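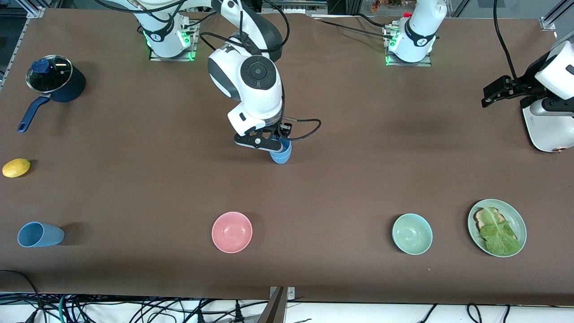 *Kitchen items and a light blue cup.*

# One year at the Rorevden: a renter's review

I signed my lease in March, on a one-bedroom in the Rorevden, the newer of the two towers at Woldemariam Yards. The leasing office calls the Yards a "live-work-linger district." I have lived there, I have worked there on days when the trains were bad, and I have lingered plenty, mostly in front of the elevators.

My unit is 1029, tenth floor, facing the plaza. Units on the other side look at the parking structure and cost less. If you sleep with earplugs in anyway, take the plaza side. The light is lovely until early afternoon and there's usually something going on down there, such as a 5K, a cider tasting, or a man testing a microphone by saying "check" for forty minutes.

## The apartment

The floor plan is good. The bedroom has a real door, the closet is deeper than it looks on the website, and the kitchen counter runs the whole length of the wall. The windows are the best part of the place. I grew up in drafty houses and I still put my hand on the glass in winter, expecting to be insulted.

Sound is more mixed. I've never heard the neighbors to either side. I hear the ones above whenever they walk, and they walk the way other people move pianos. My friend Danica Kelmendi has the same layout two floors down and reports total silence overhead, so I may just be unlucky in my ceiling.

Closet lights are on a motion sensor that thinks I'm done getting dressed well before I do.

## The app

Everything at the Rorevden goes through Clalus: the front door, packages, guest passes, rent, the thermostat. When it works it's pleasant enough. It logs you out after each update, and it likes to update in the evening, when you're standing in the vestibule with groceries. The concierge will let you in. The concierge is also supposed to ask you to "complete your sign-in journey," and to her credit she says it with no expression at all.

Ask for the physical key fob at move-in. They have them in a drawer.

## Amenities

The roof deck is wonderful and you should know that it closes for private events. There's a calendar in Clalus. Check it before you invite your mother.

The gym has new equipment and one fan. The pool is heated, short, and full of people standing in it holding drinks. There's a golf simulator that I've seen used mainly as a place to take phone calls.

Coworking on level 2 is where I've gotten the most out of my rent. The chairs are decent, the coffee is free before noon, and the small rooms can be booked by the hour. The big table fills up early.

## Downstairs

When I toured, the ground floor was going to have a grocery store. It has a Zotmont instead, a furniture showroom where I can buy a sofa at any time but never an onion. The nearest onion is a twelve-minute walk. There's a good ramen counter and a bar with too many televisions, and a sign in the corner window has read "Coming Soon" for so long that the sun has bleached the "Soon."

## What it costs on top of rent

- Parking: 70 a month for an unreserved spot, which on concert nights means the roof level
- Move-in fee: 500, nonrefundable, and separate from the deposit
- Trash pickup at your door: mandatory, even if you like walking to the chute
- Pets: I don't have one, ask

Bontu Admasu in the leasing office was straight with me about all of these when I asked for the full list in writing. Ask her for it, as the website splits it over several pages.

## Would I renew?

I did, for another year. The increase was smaller than I'd braced for, and I've gotten used to the plaza. Maintenance has been quick both times I needed them (disposal, bathroom fan) and they wore the little shoe covers.

Four stars. I'd go to four and a half for a grocery store, and I'd like it noted that the second elevator is out again as I write this.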